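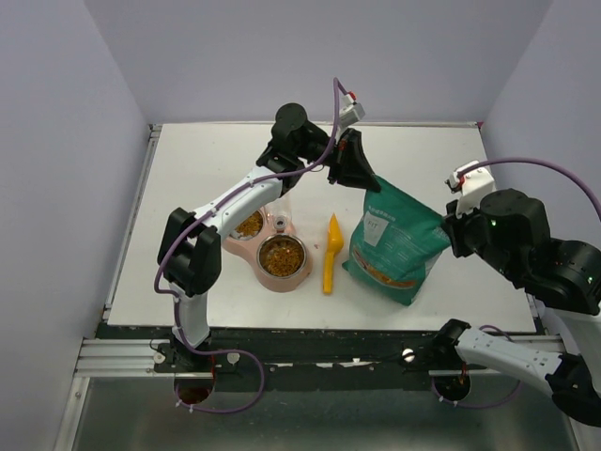 The green bag and the pink double bowl

How do I keep adult dog food fresh once the bag's open? Ours crumples and won't stand up. Posted 1/10/23

Manee Yensuk
Fold the top over, squeeze the air out and clip it. Keep the food in its own bag, too.
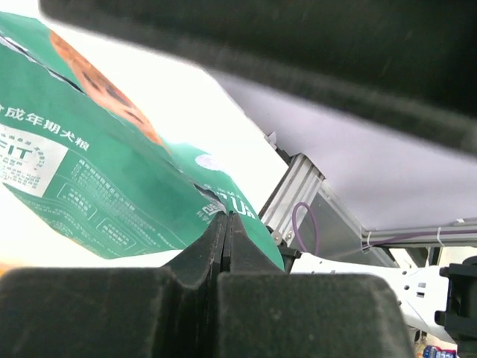
The feeding guide is usually on the bag, and you'll want it the day your dog claims it hasn't eaten.

Bolov616
Get a tub. Mine's grey. 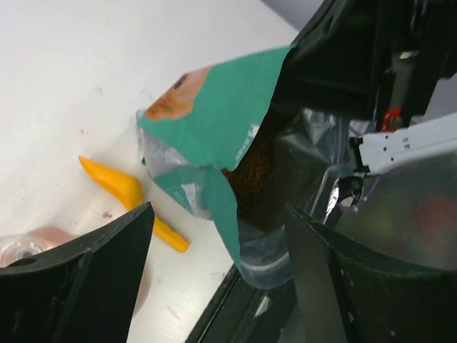 Related: Can two dogs share a double bowl?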